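Fiachra Brennan on renting out hands by the month

March 1, 2023

Caught Fiachra Brennan between two calls, so this is short. He runs deployments at Vachon, the outfit behind the Tositz packing station — two arms, two five-fingered hands, a software seat and a service plan, all on one monthly bill. Most of the customers are small parcel shops. Jovmont was the first to sign, back in October.

Why hands, I ask. Everyone else in parcels uses suction.

"Suction's great on a box. Flat, stiff, no problem. Then you get a poly bag with a T-shirt in it and the cup just sits there sucking on a wrinkle." He laughs. "Bags are most of what our people ship. So we started with bags."

The job he quotes most is scan and sort. Bag comes out of a crate, gets shown to the scanner, goes on the belt. Dull work, and the turnover on it is awful.

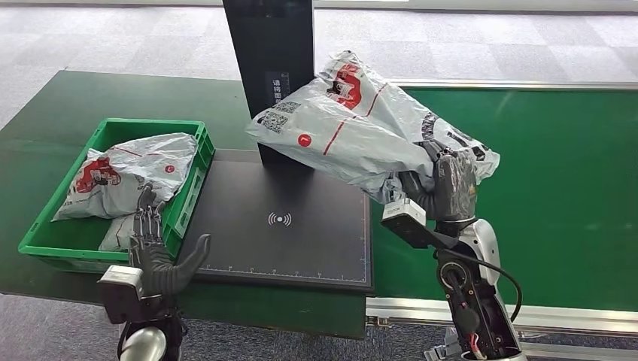 "The label's the hard part," he says. "Picking up, fine, we had that in 4 weeks. Getting the code to face the right way on something floppy, that took us 18 months." They still miss some. A missed bag goes to a side bin and a person deals with it. He won't give me a miss rate, says it depends to much on the customer's bags.

Price? Also depends. Minimum term is nine months, install included, training included. Spare fingers are not. I push on that one.

"Fingers wear. Its like tires on a van. We tell people up front what a set costs and they budget for it." Fair enough, though I'd want that number in writing.

Support is remote first, with a tech on site if that fails. Roughly four hours to get someone out if you're near the Drerkach depot. Farther away, longer. He's hiring.

What doesn't it do? Quick answer, which I liked. "Heavy stuff. Anything leaking. And it's slower than a good person on a good day, I'm not going to sell you otherwise. Where it helps is the late shift, when you can't find the good person."

Next up is a smaller version, one arm, for shops without the floor space. No date yet. His phone is going again —

"Call me after the summer," he says. "I'll have one you can try."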